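Primau Quiet Kit review: a lot of money for silence

26 Apr 2018

Primau says its Quiet Kit will take an ordinary desktop PC and make you forget it's running. That's a big promise for a box of foam, rubber washers and two slow fans, so I put it in my own tower and lived with it.
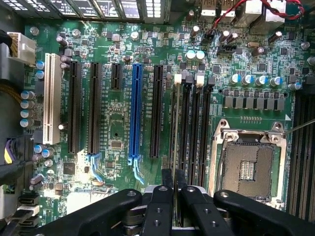 What you get

Two fans, 14 rubber mounts, four sheets of sticky-backed foam and a folded instruction sheet. The box also claims "acoustic tuning," a phrase the sheet never explains. I looked for it twice.

Fitting it

Primau says 17 minutes. I needed most of an evening. The foam comes in one size, so you cut it yourself, and the sheet tells you to "trim as required" without a single measurement. If your board has a full row of expansion slots and you use more than one or two of them, check how far your cards stick out before you line the side panel. Mine wouldn't close the first time and I had to peel a strip back off, which took some of the glue with it.

The rubber mounts are the best part. They're soft, they pull through the fan holes easily, and 3 of the spares went straight onto my hard drive cage.

Does it work?

Sort of. The low hum that used to come through the desk is gone, and I'd put that down to the mounts. The fans are quiet at idle. Under load they get about as loud as the old ones, with a slight whine on top that I found harder to ignore. As for the foam, I took it all out for a week in the middle of testing and couldn't hear any change. My ears aren't lab equipment, but the box is aimed at people with ears.

The case also ran a little warmer with the foam in. Primau's site doesn't mention this.

Against the others

The Gellus fan pair costs less and whines less. Ralard sells a bag of rubber mounts for the price of a sandwich. Buy both and you've got the useful parts of this kit with money left over.

Verdict

2 out of 5. Good washers, average fans, and foam I wouldn't bother with again.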